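# Giving up the car, one winter in

February 20, 2019

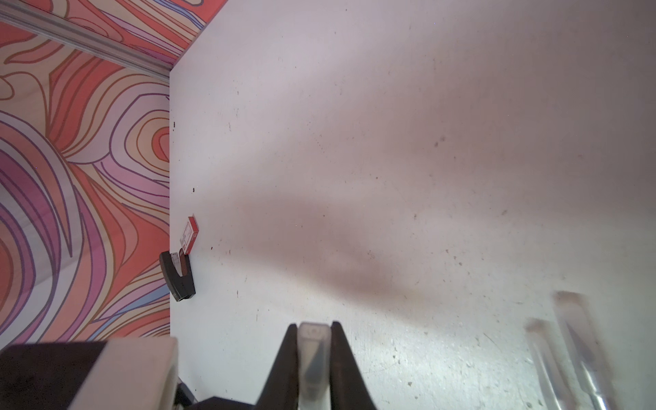

Do I miss having it? Less than I thought I would, and mostly when it rains sideways and I need potatoes.

I sold the car last March, after the garage in Tritbridge wanted £1244 to get it through the MOT. It wasn't worth that. I took what they offered me for it and went home on the 12 bus, which I had never been on before, even though it stops at the end of my road.

The bus takes 35 minutes into Ercombe. Driving took less, but then I had to park. I read on the way in and look out of the window on the way back. In December it was late a lot and I stood in the shelter by the chapel getting cold feet. I bought better boots, and they have helped more than anything else I've tried.

Shopping is the part that changed most. I used to do one large shop and throw a fair bit of it away. Now I go twice a week with a rucksack and buy what I can carry. Tins are heavy, so I eat more dried beans. Cat litter is very heavy, and for that I pay for a delivery.

Žydrūnas Paju asked in a comment whether I had thought about a bike. I have one. It's a second-hand Jadoon with a rack on the back, and I ride it to work when the road is dry. The hill out of Tritbridge is steep enough that I get off and push the last bit. I don't mind this any more. The chain needs doing and I keep putting it off.

Visiting my sister is harder. By car it was a simple trip. By public transport it is a bus, a train and another bus, and the last one home goes before supper, so I stay the night. We see each other less often but for longer.

I've kept a note of what I spend on fares. January came to £124, and that included the train to my sister's and one taxi home with a bad back. The insurance and petrol together used to be more than that, before any repairs.

I'm going to carry on until next winter at least. The new timetable comes out in March and there's talk of the evening service being cut. If it goes, I'll have to look at it all again.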